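Textile Care and Conservation, Evening Course
Handout for Session 3: Reading Soil and Stains
Aiman Manurung
September 5, 2024

Welcome back, everyone, and thank you for the lovely questions last week (I have answered the one about vinegar at the end, as promised). Tonight we slow down and look. I know many of you are itching to get your hands in the basin, but an hour with a lamp and a notebook will spare you a lot of grief later on.

We talk about soil when something is sitting on or between the fibers, like dust, grit or crumbs. We talk about a stain when the color has gone into the fiber itself. The two often turn up together, and they need quite different treatment. Loose soil comes off dry, with a soft brush or low suction through a screen, and it should always come off first. Wet grit turns to mud, and mud travels.

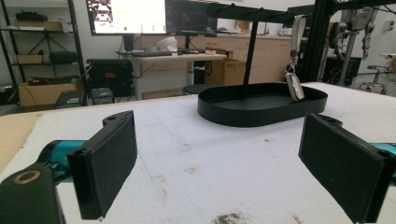
Next comes the question of what the stain is made of. Tea, coffee and fruit juice leave tannins, which tend to go browner with age. Blood and egg are proteins, and heat sets them, so please keep the hot water away! Rust has a warmer, orange tone and will not budge with soap at all. I once spent most of June on a christening gown from the Ferreira family, convinced I was looking at old tea, when it was a rusty pin the whole time. I still think of that pin.

Color alone is a poor guide, so write down the edges as well. A water mark usually has a darker rim where the dirt was carried outward as it dried. Grease spreads softly and may feel stiff when it is old. 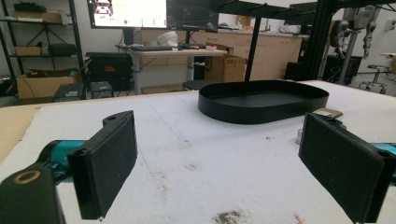 Before any water goes near a piece, test the dyes. Put one drop of distilled water on a hidden seam, wait 3 minutes, then press with white blotting paper. If you see any color at all, stop there and bring it to me - we will look at it together.

About the vinegar: it can help with some tannin stains on cotton, well diluted, but never use it as a general cure.

For next time, please bring one washable white cotton piece that you don't mind losing, and your notes from tonight.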